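3. Continuity of Practice in Family-Run Noodle Houses

3.1 Setting and participants

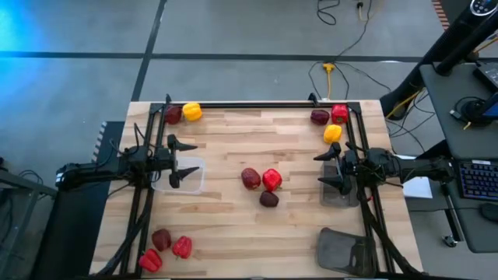 The fieldwork for this section was carried out in Skeslow, a market town whose older eating houses have passed from parent to child for three generations or more. We approached every noodle house in the town that had been in the same family since its opening, and 10 agreed to take part. Kitchen visits began in July and were led by Suksawat and Kaewkla, who recorded 46 interviews with owners, cooks and serving staff. The oldest of the businesses, Sukprasert, still occupies its first building and is treated separately in Section 4.

Each interview covered the history of the house, the way its main broth is made, and the training of new cooks. Owners were also asked whether any dish had been changed on purpose since they took charge. Where a written recipe existed, we asked to see it, and in four houses this was allowed.

3.2 What owners mean by "the same"

Almost all owners told us that the broth had not changed. When the question was put step by step, a more mixed account came out. Cooking fuel had moved from charcoal to gas in every house but one. Several cooks had cut the simmering time, and two had begun to roast the bones first. None of them regarded these as changes to the recipe. As one cook put it, "My mother would know it with her eyes closed, so it is the same."

Taste, in other words, served as the test, and the people trusted to judge it were few. In most houses a single older relative tasted the pot each morning before the doors opened - a duty that often went on long after that person had given up other kitchen work. Kanagaratnam reports a similar custom among the bakers of Andley, although there the tasting was shared between households.

Figure 1. Working surface with bell peppers and a clear plastic container.

3.3 Training of new cooks

Younger cooks learned mainly by standing next to someone else. Written recipes, where they existed, gave amounts for dry spices but left out salt and fish sauce, and these were added by eye. One owner had trained 28 cooks since 2000 and had never let any of them copy the recipe book. Training was said to be complete when the morning taster stopped asking who had made the pot.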